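Sorting bench, part four: bins, glare and the cable loop

February 2024

Most of January went into the bench and very little of it into software. The plan from part three was to have both arms sorting small electronics from the middle of the table into bins by the end of the month. They do sort, on some days, with some parts. What follows is where the hardware stands and what I changed, mainly so that I can find the numbers later.

The table

The top is two white panels side by side. The seam between them runs down the middle, and I spent an evening deciding whether to fill it. I left it. The height difference across the joint is small enough that the tray sits flat over it, and the seam turned out to be useful as a reference line when I set up the coordinate frame. Both arm bases are now measured from it. In part two I measured everything from the near left corner of the table, and any error in squaring the panels went straight into the second arm's position. Measuring from the middle splits the error between the two sides.

The bins

Four bins, two on each side, all the same orange-yellow plastic. I had gray ones first. Gray was close enough to the tray in the camera image that the segmentation would sometimes merge a bin wall with the tray rim, and the planner would then decline to move at all. The color change fixed that in one afternoon without touching the code. The labels are marker on the rims. They are for me, and the software goes by position only.

What the bins did not fix is glare. The floors are flat and smooth, and the ceiling lights put a bright patch in them wide enough to wash out anything lying there. This matters when I want to confirm that a part arrived. For now the confirmation step compares gripper width before and after release and ignores the camera entirely. It works for boards and connectors. It does not work for thin wire, where the difference is inside the noise.

The tray

Stainless steel, rounded corners, raised rim. It is a bad surface for vision and a good one for everything else. Parts slide instead of catching, and the fingers can touch down without leaving marks. I tried a sheet of matte paper in the bottom for a week. Detection improved, but the paper moved with every second pick, and once it folded under a board and lifted it out of reach. The paper is gone. I would like to have the tray bead-blasted, if I can find someone who will do one piece for a sensible price.

Software

The stack is called Promness and has not changed much since the last post. It has three processes: one for the cameras, one for planning, one for the arms. They exchange messages over a local socket. The planner now runs on Cider, the old desktop under the stairs, because the laptop throttled after twenty minutes and the cycle time drifted. Cider is slower on paper and steady in practice.

Two settings took the longest to find:

Approach height: 100 mm above the bin rim before any sideways move. Lower values saved a little time and cost me one fingertip.

Settle time: 200 ms after the arm stops and before the gripper closes. Without it the wrist is still moving slightly when the fingers meet, and small connectors get pushed aside.

The log now holds 3,249 pick attempts across both arms. That includes everything, also the runs where I had the tray offset wrong by a full finger width. I have not cleaned it up and do not plan to until the gripper is final.

Wire

Rigid parts are more or less solved. A circuit board has edges, and the gripper finds one. Wire is a different problem. A harness with several strands and a cluster of connectors at one end can be grabbed almost anywhere, and almost everywhere is wrong. Picked up by the strands, it swings, and the connectors hit the bin rim. Picked up by a connector, it usually comes along in one piece, but the detector has to find the connector first, and a white connector on shiny steel is close to the worst case I could have set up for myself.

Of the 173 failures I went through by hand, the largest group was wire that came up with the gripper and then caught on something on the way over. I am now testing a slower lift with a short pause at the top to let the swing die down. Twisted pair behaves better than flat harness here because it is stiffer and keeps its loop.

Cable routing on the arm

The other weak point is my own wiring. The attachment on top of the wrist has a thick black cable that loops down the side and back toward the gripper. The loop has to be long enough for full wrist rotation and short enough not to snag on a bin. At the moment it is long enough. I ordered spiral wrap and two clamps from Dönmez, and a smaller right-angle connector from Gokia that should let me take out part of the slack. If the connector fits, the minimum clearance over the bins can come down and I will retune the approach height.

The cables on the floor behind the table are also still on the floor. A tray under the tabletop is on the list, below the clamps and above the paint.

Next

The current test load is a mixed tray: a round red board with two capacitors standing on it, a loop of blue-and-white twisted pair, a few short leads with white plugs, and a red, yellow and black harness. The board goes first, the harness last. I want three full trays in a row with no hand in the workspace before I change anything else — the clamps excepted, if they arrive first.

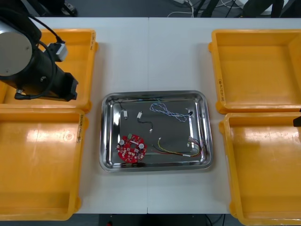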